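Teaching a Folding Task by Remote Control

Operators at the Skevholm site should complete this procedure before recording any fabric-handling session. It applies to the Perico control station, software release 3 and later.

1. Confirm that the emergency stop is within reach of the second operator.
2. Place the robot beside the bed, with the laundry basket on the floor in front of it.
3. Set the hand speed to 80 percent. Full speed is reserved for operators who have logged 100 accepted recordings.
4. Start recording, then lower one hand to the fabric and close the fingers on a corner.
5. Raise the corner slowly and pause until the fabric hangs still. Keep the other arm close to the body.

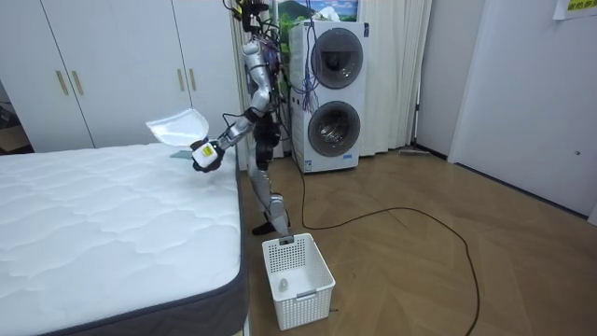

Farzana Zaidi asked that the pause in step 5 be held for three full seconds, as shorter pauses had caused her recordings to be rejected at review. The request has been adopted - operators should count the interval aloud.

6. Carry the corner across, lay it down and open the hand fully before withdrawing.
7. Stop recording and mark the attempt as accepted or rejected. A dropped corner is marked as rejected, even when it is picked up again.

Recordings are to be uploaded to the Nkuna server by 5 p.m. Questions on marking should be addressed to Svetozár Gajdoš.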